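A house painter on strong color, old plaster and getting paid

9 March 2024

The painter works mostly in Drumcombe and takes jobs as far out as Flukport when the roads are decent. She has been on her own for 13 years and before that was on the crew at Dimaculangan Painting, where she spent her first season scraping porch rails. She asked us to leave her name out, as she has enough work and doesn't want the phone ringing more than it does.

We met at her kitchen table. She had been up since five doing estimates.

"People think the painting is the job," she said. "On an old house I'm on the second or third day before I open a can. You wash, you scrape, you fill, you sand, you fill again. The customer comes home and the room looks worse than when they left."

Most of the houses she sees in Drumcombe have plaster walls, and plaster has its own problems. Hairline cracks come back every winter at the corners of doors and windows. She used to fill them and move on. Now she opens them up with a scraper, beds in mesh tape and puts on three thin coats of compound.

"It takes longer and I charge for it. If they don't want to pay for it, I write on the estimate that the crack will be back by spring."

Her primer is one called Drista, which a supplier in Flukport orders for her by the case. She doesn't claim it is better than anything else on the shelf. She knows how long it takes to dry in a cold house and how it sands, and she would rather not learn another one.

Asked how color has changed, she said customers had been asking for gray for so long that she stopped bringing other sample cards. Last October that shifted. She had four jobs in a row where the owners wanted orange, teal or a dark green, and on all the walls.

"I like it. It's harder, though. A strong orange doesn't cover. You put on one coat and you can see every roller mark. I tint the primer, and then it's two coats, sometimes three. Teal shows every scuff, so I talk them out of dead flat paint in a kitchen."

She tells people to buy a quart first, paint a big piece of cardboard and move it from wall to wall for a few days. 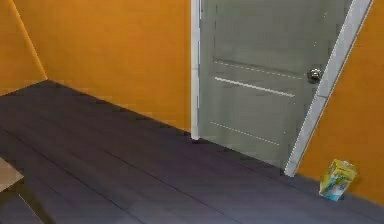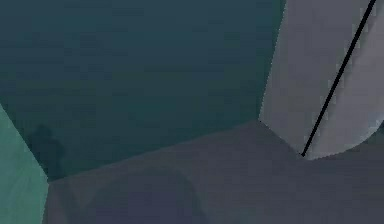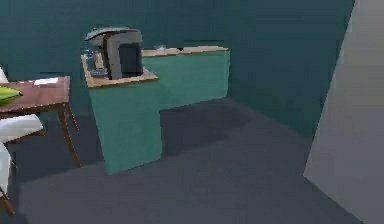
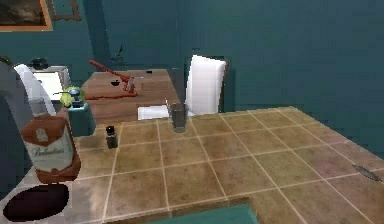
What it costs

She quotes by the room and not by the hour. The smallest bill she sent last year was $108, for a closet door and its trim. A ceiling in a back bedroom came to $294, most of it for the stain blocker and the second trip.

"I went back and forth on a minimum charge. I still don't have one. Small jobs turn into big ones if you show up when you said you would."

She takes a third up front and the rest on the last day, after a walk through with the owner. They each carry a roll of blue tape and mark anything that needs touching up. She does it before the lights are off the walls, and at night she goes back over corners with a work lamp held flat to the surface.

Late payment has been rare. One landlord in Flukport held a check for most of a summer, and she no longer works for landlords in Flukport.

Working alone

She has tried having a helper twice. Both were good workers who left for steadier hours. For stairwells she hires a second pair of hands from her old crew and borrows their plank.

Her shoulders are the reason she now turns down popcorn ceilings. She does the exteriors of small houses only, one story, and is finished with those by the first frost.

"I'd like to do this ten more years. I bought the lighter pole. I stretch in the truck."

Her own living room has had the same off-white walls since she moved in. She has the paint for it in the basement.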